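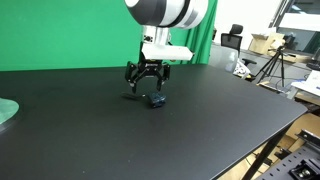

November was supposed to be my month for collecting runs. Mostly I've been fussing with the arm, and I kind of loved it?

It started with the gripper. The fingers had been closing a hair late, and after a whole evening of blaming my own code I finally pulled the 4 mounting screws and found one of them barely finger tight. So everything came off, got wiped down and went back on with fresh threadlocker. Then I ran about 1200 open-and-close cycles with nothing between the fingers while I ate noodles and answered email. No lag so far!

The cable took longer. I like it to follow the wrist with a bit of a curve in it, enough slack for a full turn but not so much that it snags on the plate. Nhi Đỗ ties hers down much tighter than I do (we've argued about this more than once), and I did borrow her trick of rolling the wrist to both limits by hand before clipping anything.

Then re-zeroing. Gripper wide open, pointing straight down over the black table, green curtain pulled across behind it, and I bring the tips down slowly until a sheet of paper just drags. I did it 2 times and got slightly different heights, so tomorrow I'm checking the table bolts.

Also, Bảo, if you're reading this, I still need the long hex key back.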